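Mirani Household Words

README, version 2

Mirani is a word list with recordings, covering the names people use at home for ordinary things: the drawer that sticks, the end piece of a loaf, the bowl that only comes out for soup. It holds 1,007 entries, and every one of them came from a person talking in their own words. I love this material! Dictionaries are wonderful, but they rarely tell you what a family calls the cup with the chipped handle.

What's in an entry

Each row has the word as spoken, a spelling we settled on, a short meaning, the speaker's home region and a link to the audio clip. Kitchen words make up the biggest group by far. "Strainer" and "colander" alone kept us arguing through most of December, and the notes column for those two is a great read if you like that sort of thing.

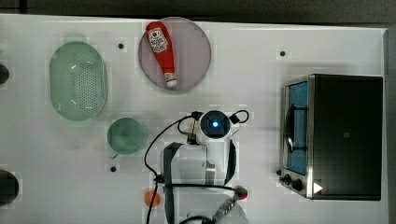
Spelling was the hard part. Plenty of these words have never been written down, so we went with whatever the speaker preferred and put other versions in the alt_spelling column. If the speaker had no preference, Marek Šimko picked one and put his initials next to it.

Toy names and pet names for toys live in their own file, toys.csv. They change fast (sometimes between siblings) and they'd swamp the main list.
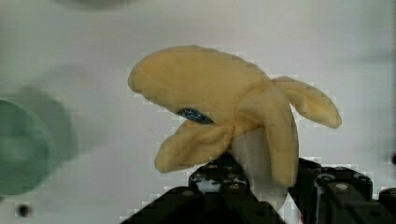

Doina Georgiou
Lead editor, Mirani

Two people listened to every clip. Where they heard different things, both versions stay in, marked a and b. Please don't merge them! Some of the best finds are hiding in those pairs, especially the vowel swaps in the bathroom and laundry words.

Known gaps

Words for tools and garden things are thin. Older speakers are well covered, teenagers much less so.

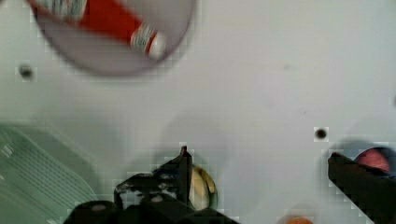 Region labels are self-reported, and a few speakers gave two. We kept both, separated by a semicolon, so check your parser before you count anything by region.

Fixes and new words are very welcome. Send them to Noreen Jadoon with the row number and, if you can, a fresh recording. Phone audio is fine.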